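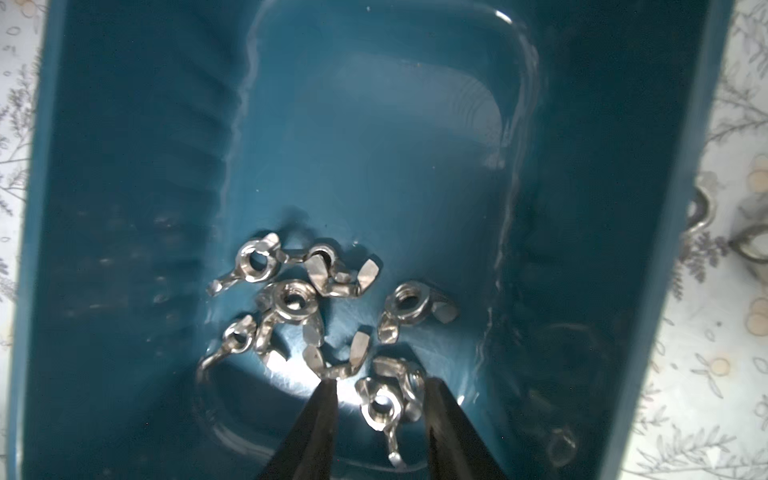

Wing nuts in a blue plastic tray. The wings let the nut be turned by finger and thumb.

Hand tight: the quiet engineering of the flat-pack trade stand
2022-01-26

Exhibition stands are built quickly and by people who are tired. A typical hall opens to contractors in the early morning, and the stand must be up, wired and swept before the first visitors arrive. Most of the failures that follow are small ones at the joints: a panel that leans, a shelf that drops at one end, a counter that rocks when somebody puts an elbow on it.

The hire firm Bredby keeps 242 stand kits at its depot outside Virnby. Until recently each kit used hexagon nuts on the main frame and a mixture of cam locks and screws on the panels. A crew needed two sizes of spanner, a hex key and a screwdriver. Spanners went missing at nearly every show. When one did, the crew borrowed from the next stand or used pliers, and the corners of the nuts were rounded off within a season.

The replacement kit, sold under the name Kozma, does away with most of the tools. Its uprights are square aluminium tube with a slot down each face. A bolt head slides into the slot, the cross rail drops over the thread, and a wing nut closes the joint. Bredby tried 12 of the kits in December and has since ordered enough to refit a third of its stock.

The obvious objection is clamping force. A spanner gives the user a long lever, and a wing nut gives almost none. The torque that a person can apply with finger and thumb depends on the span of the wings, the state of the thread and how cold the hall is. It varies a good deal between two people on the same crew, and between the first joint of the day and the last.

Kozma deals with this by asking less of the fastener. The cross rail sits on a machined shoulder, so the weight of the shelf goes straight into the upright through metal on metal. The nut only has to stop the rail lifting off. In the older frame the joint relied on friction, and a loose nut let the rail slide down under load. In the newer one a loose nut produces a rattle, and the rattle is usually heard before anyone has hung a screen from it.

Vibration is the second difficulty. Halls are noisy places with forklifts, heavy doors and, at some shows, a stage. A plain nut on a plain thread will work its way back if the preload is low. The kit uses a toothed washer under each nut on the main frame, and the handbook asks for a check of every joint after the floor covering is down. Panels have no washer. They carry little load and are taken off most often.

Stainless steel brings a problem of its own. Stainless nuts on stainless bolts can gall, meaning that the two surfaces drag, tear and finally seize. Dirt and speed make it worse. The usual cure is a smear of anti-seize paste, but paste marks fabric, and most graphics are now printed on fabric. The bolts in the kit are therefore zinc-plated carbon steel - cheaper, a little less handsome, and hidden inside the slot in any case. Plating does wear. Bredby replaces the bolts after 20 builds.

Build time for a corner stand with one counter has come down by a quarter on the depot's own figures. Packing down has improved by more. Sorting is now the slowest part of the return. Fixings come back in one bag, mixed with cable ties and tape, and have to be separated by size before the kit can go out again.

A rival system from Uminano takes a different course, with a captive lever at each joint and no separate parts at all. It goes up faster and nothing can be dropped. A broken lever, however, means changing the whole rail, and the rails are long and awkward to ship. The wing nut kit can be mended from a pocketful of spares. Its maker packs 5 extra nuts with each frame, in a pouch fixed inside the lid of the case.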